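Search this journal
Enter keywords Go

10/11/2019
Alby Partington

3.2 Re-reading in long series

What surprised us most, and pleased us too, was how happily people go back to the start of a long run of novels. We asked 121 readers of the Grimshaw sea stories to keep a diary of every volume they opened, and 43 of them had begun again at book one before the diaries closed in March. One woman had read the fourth volume so often that she'd bought a second copy to spare the spine (she lent us both, and the margins are marvellous!).

The diaries also show where readers skip. Long chases are almost never skipped, but the letters home are, at least the first time through. On a second reading the letters become favourites, and several people wrote that they couldn't believe they had once passed over them.

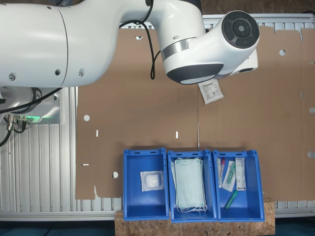 Figure 4. Robot arm with a round control on the wrist.

Zimanska objected, when an early draft went around, that a skipped letter tells us little about taste, and that half her own skipping was done on the bus with one eye out for her stop. We think she's right about the bus, so we went back and split the entries by where the reading was done. The pattern held up at home as well, though it was weaker in the 17 diaries kept mostly by commuters.

Volume order matters too. Readers who started in the middle, often with whatever the library had in, were much kinder to the slow opening book when they finally reached it. They already knew the crew, and meeting them young was a treat. We return to these readers in section 3.3.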